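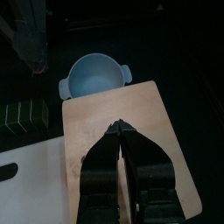
Light wooden board with rounded corners.

Homemade face masks: what's worth the mess

Most kitchen skincare is a waste of breakfast. Lemon juice stings and can leave skin blotchy in the sun, so leave it for the fish. Sugar scrubs are too rough for faces – fine on heels.

Plain oats I'll grudgingly allow. Grind two spoonfuls, stir in warm water, leave on for eight minutes and rinse. Will it take 15 years off? No. Nor will the £13 pot from Zunutance, as far as I could tell after a month.

Try any mix on your inner arm first, and bin the leftovers.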